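Look up: the return of the ceiling track 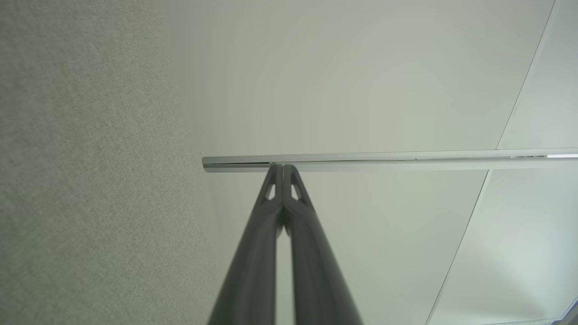

Curtain poles are having a hard time of it in Girwood. In the new flats at Tullden Court nearly everyone has gone for track, screwed straight to the ceiling, and the Meredith showroom had 147 orders by February. You can see the appeal – a slim silver rail on white, one long slot, a squared-off end cap right where the ceiling meets a grey textured wall. Very plain. Very tidy.

Trillar do theirs from £100, cut to lenght. Fitting extra. Allow five brackets for a wide window, and find the joists first.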